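Skedumano asks whether a machine can tidy the toys yet, and answers: up to a point

Petport, 2023-05-13 – Skedumano, the household automation workshop based on the old ropewalk in Petport, has published the results of its spring chores trial. The company set out to learn how much of an ordinary home's drudgery could be handed to a two-fingered gripper. Readers hoping to cancel their own involvement in the housework are advised to keep hold of the dustpan.

The trial covered 30 chores chosen from lists sent in by households in the town. They included pairing socks, emptying a dishwasher, hanging a tea towel so that it stays hung, putting soft toys back where they live and taking the shopping out of its bags. A chore counted as done if a reasonable adult, coming into the room afterwards, would not feel the need to do it again. This last rule was the cause of most of the arguments.

By that standard the machine finished four chores without help. It can put wooden blocks in a box. It can carry an empty mug from one end of a worktop to the other. It can close a drawer, provided the drawer was nearly closed to begin with, and it can drop a rolled pair of socks into a basket with something close to flair. Rolling the socks is a separate chore, and will be for a while.

"We'd all seen the videos where a robot makes breakfast," said Ayman Najjar, who led the trial for Skedumano. "I watched ours think about a teaspoon for the length of a radio play. It got the teaspoon in the end. It then put it in with the forks, but so does my brother, and he has a degree."

Soft things gave the most trouble. A mug has the decency to be the same shape from one minute to the next. A cuddly toy squashes, leans and hides its edges under its own fur, and a gripper that closes on it may have hold of the toy or merely a handful of fluff. Skedumano gave soft toys a section of their own in the report, and it is the longest section by some distance.

The basic lesson was to go for the body and leave the ears, tails and trimmings alone. Flat fingers closing from both sides did better than any clever angle the team could devise. Long fur remained a nuisance throughout. Plastic bags, which turn up near toys in every home the company has ever visited, were worse still – clear ones especially, as the cameras see what is behind the bag at least as well as they see the bag.
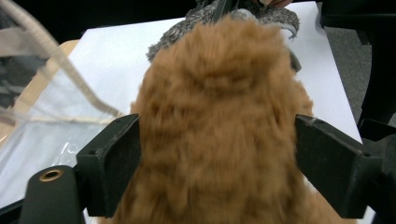

Soft toy handling in the Skedumano chores trial: a long-furred plush held between the gripper's two fingers.

Much of what the machine knows about picking things up, it learned from people. Staff worked through the chores with a hand-held gripper, doing the job at the pace and with the limits of the tool, and the recordings were used for training. Taking part proved instructive. Several of those who had described the machine as slow went noticeably quiet after their first attempt at folding a flannel with two stiff fingers.

Kittipong Siriwan, who runs the small stockroom at the gift shop Rattanakul, lent Skedumano a bench and a good deal of candour for the shop-floor half of the work. The jobs there were humbler than the household ones: unpacking soft goods, standing them on a shelf facing outwards, and getting rid of the wrapping.

"It's a polite worker," said Siriwan. "It doesn't lean on things and it doesn't want the radio changed. But I asked for rabbits facing the customer, and what I got was a shelf of rabbits who'd all had bad news. I turned them round myself. Would I have it back? Yes, for the boxes. The boxes were very good."

Skedumano takes some comfort from the shop results. Stockrooms are kinder places than sitting rooms. The light stays the same, the shelf stays where it was left, and no one has put a half-eaten pear in the toy box. The company expects to see grippers doing dull and useful work behind shops well before they are trusted with a family's laundry, and says so in the report in rather more words.

The published findings also list the 26 chores that were not completed, with a note on how each went wrong. The entry for the fitted sheet runs to two pages. The entry for "tidy the hall table" says only that the team could not agree on what the hall table should look like, and the matter was returned to the household concerned.

A second trial will follow, using a softer pair of fingers made by Clandedia, a Petport firm that until now has mostly produced grips for garden tools. Early bench work suggests the new pads hold fur and fleece more evenly. They also hold on to sticky tape, sometimes for the rest of the afternoon, and Clandedia is looking into it.

"People ask me whether they should wait for the robot before buying a new hoover," Najjar added. "Buy the hoover. Buy a good one, with a guarantee."

The full report is free to read at the Skedumano workshop and can be posted on request. Households in and near Petport that would like to suggest a chore for the second trial may write to the company at the same address. Suggestions involving ovens, ladders or cats will be read with interest and declined.

Notes to editors

Skedumano designs and tests gripping tools for homes and small shops. The chores trial was paid for by the company from its own funds.

Rattanakul is an independent gift shop and received no payment for taking part. It did keep the boxes.

Ayman Najjar is available for interview. Demonstrations can be arranged for press visitors, who should allow plenty of time if they wish to see the teaspoon.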